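3.2 观察地点与工作内容

观察在Himgate和Tretmont两处档案库进行。Himgate为市政档案的中转库，书架总长4000米，大部分为固定式钢架，少数为手摇密集架。Tretmont规模较小，主要存放地籍图和建筑许可卷宗，卷宗盒尺寸不统一，部分图纸以平放方式存于浅抽屉内。两处均无自动提取设备，调卷、归架和盘点全部由人工完成。

参与观察的人员按日常排班工作，研究组不干预任务分配。工作内容可归为四类：从架上取盒、将盒放回架上、在桌面拆盒核对、推车转运。前两类在以往文献中讨论较多，关注点通常放在盒重和架高上。桌面核对往往被当作轻体力劳动，在多数负荷评估中不单独列项。我们在预调查中发现，Himgate的工作人员对桌面核对的抱怨多于对取盒的抱怨，主要集中在肩部和前臂，且多出现在下午。这一点促使我们把手臂前伸的持物姿势作为单独的编码类别。

推车为库房原有的Thomas牌双层推车，扶手高度不可调。Tretmont另有一辆旧推车，刹车失灵，观察期间停用，未计入分析。

3.3 姿势编码

编码方案在Haberkorn整理的仓储作业姿势表基础上修改而成。原表共列躯干、颈部、上臂、前臂和下肢五个部位，每个部位按偏离中立位的程度分级。原表为整箱搬运设计，对手中持有较轻物品、但手臂长时间离开躯干的情况区分不足。例如，一个人站在桌前，双手把打开的卷宗盒托在胸前翻看标签，与把同一只盒子贴身抱着走过通道，在原表中得到相同的上臂分值，而前者的持续时间往往更长。

修改后的方案增加了两个判断项。第一项是手部与躯干的水平距离，分为贴身、近伸和前伸三级，以肘关节是否离开躯干侧面为近伸的起点，以前臂整体越过躯干前缘为前伸的起点。第二项是双手是否共同承担同一物品。两手各持一物的情况单独记录，不与双手共持合并。颈部仍沿用原表的分级，但增加了“无法判断”一栏。原表要求编码员在看不清时给出最接近的等级，预编码显示，这一要求使颈部数据明显向中立位集中。

图4 双手持物、双臂前伸 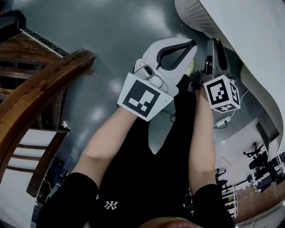

前伸类别的起点在培训阶段经过一次调整。最初的规定以肘关节角度为准，超过一定角度即计为前伸。Kerstin Wegener在试编码后指出，身材较矮的工作人员在高桌面上操作时，肘部弯曲较大，但上臂已明显抬起，按肘角判断会被归为近伸。改为以前臂位置为准后，这类情况得到较为一致的处理。代价是对坐姿的适用性下降：坐姿时躯干常向前倾，前缘位置不易确定。由于两处库房的桌面核对绝大多数为站姿，我们接受这一限制，坐姿片段在分析中单列。

每个片段长5分钟，编码员每次观看一个片段，记录其中主导姿势和最不利姿势各一个。主导姿势指累计时间最长者，最不利姿势指在编码表中分值最高者，不论持续多短。两者相同时仍填写两次。共得到755个有效片段，其中Himgate占多数。因人员离开岗位或被货架遮挡而无法判断任何部位的片段予以剔除。仅有颈部无法判断的片段保留，在颈部分析中按缺失处理，在其他部位分析中照常使用。

编码由Gisela Stüber和Kerstin Lammers独立完成，二人均未参与现场观察，也不知道片段来自哪一处库房。不过两处书架的颜色不同，编码员很可能在若干片段之后便能辨认地点。我们没有对画面做去色处理，原因是试用去色画面时，深色衣袖与背景的边界变得难以分辨，影响上臂判断。

编码表录入Rumis软件，录入后由Seren Penry抽取200个片段与纸质记录核对。发现的差错以行错位为主，集中在同一天录入的一批数据中，该批数据随后全部重新录入。

3.4 观察角度对编码的影响

同一姿势从不同角度观察，可获得的信息并不相同。侧面角度是多数姿势表默认的角度，躯干前屈和上臂前屈都以侧面为准定义。库房通道窄，工作人员在架间频繁转身，固定的侧面位置很难长时间保持，一个片段内角度变化数次是常态。我们没有按角度筛选片段，而是要求编码员记录作出主导姿势判断时所依据的角度，分为侧面、正面、背面、俯视和仰视五种。

俯视角度下，手部与躯干的水平距离较容易判断，上臂外展也清楚，躯干前屈则几乎无从估计。颈部的情况更复杂。头部位置可以看到，但低头与整个上身前倾在俯视时表现相近，编码员对此的分歧最大。培训手册原先建议以肩线与头部的相对位置推断颈部屈曲，实际使用后取消了这条建议，改为一律填写“无法判断”。

仰视角度在库房观察中较少见，多出现在工作人员登上踏台时。此时下颌和面部朝向容易辨认，颈部后伸的判断较为可靠，但近处的物品会占据很大一部分视野，手臂的远近关系被明显夸大。两位编码员起初倾向于把近伸判为前伸，经过一次集中讨论后差异缩小。讨论中确定的做法是：仰视时若看不到肘部，则水平距离一项不作判断。

图5 仰视角度

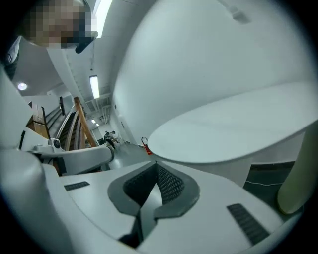 3.5 编码员间一致性

一致性以加权系数衡量，主导姿势与最不利姿势分开计算。总体上，主导姿势的一致性高于最不利姿势。这在预料之中，最不利姿势往往只持续很短时间，两位编码员有时选取的是同一片段中的不同时刻。我们曾考虑要求编码员同时记录时刻，但在试用中这使每个片段的编码时间大幅延长，最终没有采用。

按部位看，下肢和上臂的一致性较好，前臂次之，颈部最差。剔除颈部“无法判断”的片段后，颈部一致性有所改善，仍低于其他部位。按角度看，侧面最好，背面最差。背面角度下手部常被躯干遮住，编码员只能依据肘部位置推断是否持物。有一部分背面片段被一人记为双手共持，被另一人记为未持物，复看后双方都认为缺乏依据，这些片段在持物分析中改为缺失。

新增的水平距离一项，一致性与上臂分级接近。分歧主要发生在贴身与近伸之间，近伸与前伸之间的分歧较少。考虑到贴身与近伸在肩部负荷上的差别有限，后续分析将两级合并，仅保留前伸与非前伸的对比。合并是在看到一致性结果之后决定的，未在研究方案中预先规定，读者在解读第4节的结果时应予注意。

3.6 问卷与身体不适记录

每个观察日结束时，工作人员填写一份简短的不适记录，在人体轮廓图上标出不适部位，并给出强度。记录不署名，以编号与观察片段对应。不适记录中肩部不分左右，原因是纸质轮廓图在复印后前后两面不易区分，填写者常把左右标反。这一问题在Tretmont的首批记录中已经出现，当时未及时更换表格，为保持前后一致，两处库房最终都按不分左右处理。

问卷还询问了当天各类任务的大致时间比例。自报的时间比例与观察所得相比，取盒和归架偏高，桌面核对偏低。这种偏差在两处库房方向一致。一种可能的解释是，工作人员把拆盒核对看作取盒的一部分，不认为是独立的任务。在后来的访谈中，Himgate的几位受访者确实用“取一盒”来概括从走到架前直至核对完毕的全过程。问卷措辞在观察期内没有改动，分析中以观察所得的时间比例为准，自报数据仅用于补足无人观察的时段。

观察主要集中在11月，当时Himgate正在为年终盘点做准备，桌面核对的工作量高于平时。Tretmont没有相应的盘点安排。两处库房之间在前伸姿势比例上的差异，有多少来自季节性任务，有多少来自桌高和盒型，现有数据无法区分。我们在第4节中分别报告两处的结果，不作合并估计。

3.7 统计分析

前伸姿势与当日不适强度的关系用混合效应模型估计，以人员为随机效应，以任务类型、盒型和观察时段为固定效应。身高作为协变量纳入，有两人未提供身高，以同性别的中位数代替，剔除这两人后结果变化很小。坐姿片段不进入主模型，其描述性结果列于附录。

不适强度的分布明显偏斜，相当一部分记录为零。主模型之外，我们另以有无不适作为二分结果重复估计，用以检查结论是否依赖于强度的取值方式。两种模型对前伸姿势给出的方向相同，区间宽度不同，具体数值见表6。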